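Hastard bench cell, arm 2: monthly inspection
Month: September
Checked by: Neville Bainbridge
Started 7:20 am, power isolated for items 1 to 5

1. Base bolts and bench clamps. OK. Paint marks still line up on all of them.

2. Guarding and gate switch. OK. Gate tripped the arm each time it was opened. Hinge is stiff, greased it.

3. E-stops, bench and pendant. OK. Pendant button has a cracked shroud. Still works. New shroud to come from Dramell.

4. Cable run, shoulder to wrist. ATTENTION. Outer sleeve is rubbing at the elbow clip. No bare conductor. Taped for now, needs a longer loop before the next check.

5. Wrist flange screws. OK. Torqued to 5 Nm as per the Indau sheet.

6. Cycle counter. 1,110 since last reset. Log it, then zero it.

7. Home position. OK after re-zero. Ran it at 20 per cent speed, then at 100 with the gate shut.

8. Finger tips. ATTENTION. Left tip is square and clean. Right tip has a small nick at the very end and the edge is a bit rough there. Run a thumbnail over it with the power off. If it catches, the tip comes off.

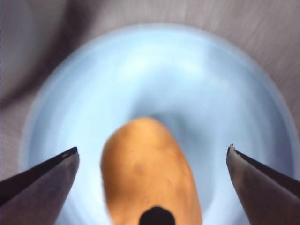
Don't file the edge down to tidy it up. That shortens one side and the grip centre shifts. Change tips as a pair and redo the centring routine afterwards. There are two spare pairs in the Jireš drawer, grey tray.

9. Wrist camera. OK. Lens wiped with a dry cloth, bracket tight.

10. Bench surface and bowls. OK. Wipe down at end of shift, no solvent on the bowls.

Cell released for use at reduced speed until items 4 and 8 are closed out. N.B.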